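I figured I'd be in and out of the Jullach open day in 20 minutes. I stayed 3 hours, and I blame a can of Red Bull (I didn't even drink it!).

Jullach is a small robotics workshop in Dorkport, up a flight of stairs I'd walked past 100 times. On Thursday, May 11, 2023, they propped the door open and let anybody wander in. My guide was I-hsuan Cheung, who talks fast and kept steering me back to the same table.

One can, one blue arm:
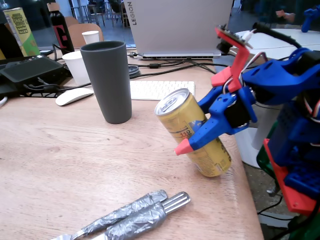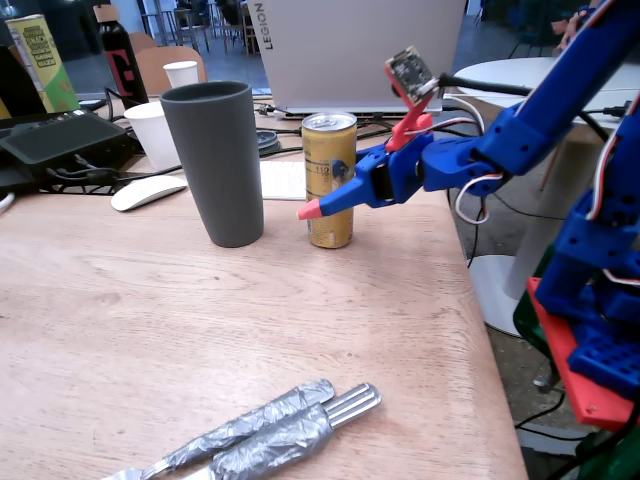
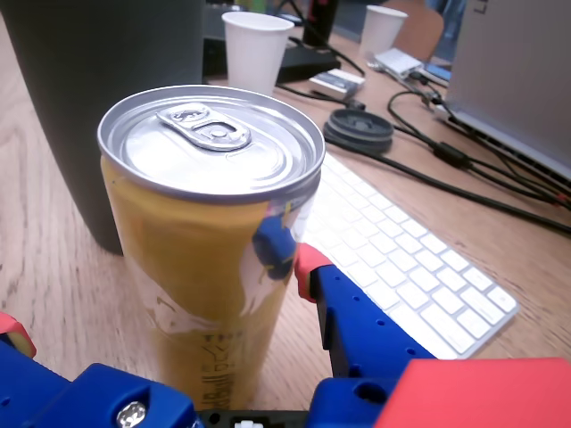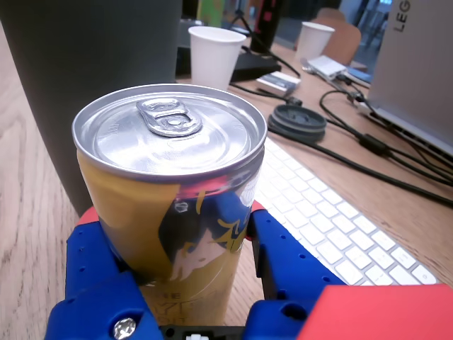

Picking up a drink sounds like nothing until you've tried to teach it to a machine, and Cheung has been trying since August. Her project is called Trilodari, and the whole idea is an arm that can cope with the desk you really have. So the can gets a keyboard, paper cups and a tall gray cylinder for neighbors, and the arm has to reach in past its own wiring without bumping any of it. I kept staring at those reddish fingertips. "Everyone looks at the tips," she told me, and then she let me squeeze a spare one.

Next up is the Xiong arm across the hall, but that one was having its shoulder rebuilt, so I've been told to come back. I've already cleared my Saturday.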